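Product Review: Tostska Paper Dispenser and Cutter, Bench Model
Indley Shared Workshops, Equipment Review Service
Reviewed by Darragh Dolan. Approved for release 10th February.

The Tostska bench dispenser holds a single roll of covering paper and cuts it against a fixed steel bar. It is sold to schools, craft rooms and small workshops that cover their tables often and wish to avoid scissors. The Equipment Review Service tested one unit at the Baxter Street site between December and the date of this report. The unit was bought at full price through the usual supplier, Bondamby.

Assembly
The dispenser arrives in one carton with two end brackets, a spindle, the cutting bar and a bag of screws. Assembly requires a screwdriver, which is not supplied. The printed instructions are clear except at step 3, where the left and right brackets are shown reversed. Members who follow the drawing will find that the spindle does not seat, and should exchange the brackets before tightening anything.

Performance
The spindle turns freely and does not overrun when the paper is pulled sharply. The maker states a maximum roll width of 1000 millimeters, and our widest stock fitted with a small clearance at each side. Heavy brown paper cut cleanly when drawn upward against the bar at a steady angle. Thin tissue did not cut well. It tore along the bar and left a ragged edge on most attempts, and the Service does not recommend the unit for that purpose.

A log of cuts was kept by Gunārs Dambrauskienė, who recorded 3452 over the test period. The bar was still serviceable at the end, although the last 200 cuts needed a firmer pull. Replacement bars are available as a spare part and can be fitted without removing the roll.

Noise and safety
The cutting edge is exposed along its full length. A clip-on guard is provided, but it must be taken off for every cut and is easily mislaid. We would prefer a hinged guard. The unit is quiet in use and is suitable for rooms where classes are in progress.

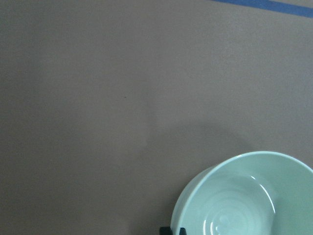
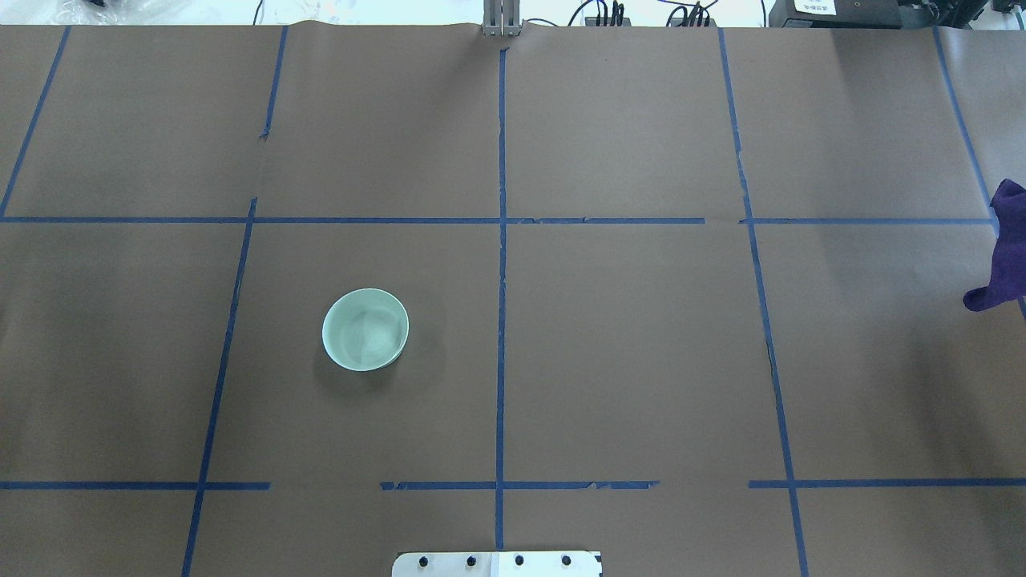
Paper taken from a roll keeps some of its curl, and the dispenser has no flattening bar to correct this. Sheets should be left face down under a board before use. Slight creasing is acceptable for most table work; the brown paper marked out with blue painter's tape shows faint creases and gentle waves near its upper edge, and is perfectly usable. For drawing or pattern cutting, a flatter sheet is needed, and members should order cut stock instead.

Recommendation
Approved for purchase by sites that use heavy paper on a regular basis. Sites should order one spare cutting bar with each unit and mount the dispenser at the back of the bench, out of reach of younger visitors. The guard must be refitted at the close of each session.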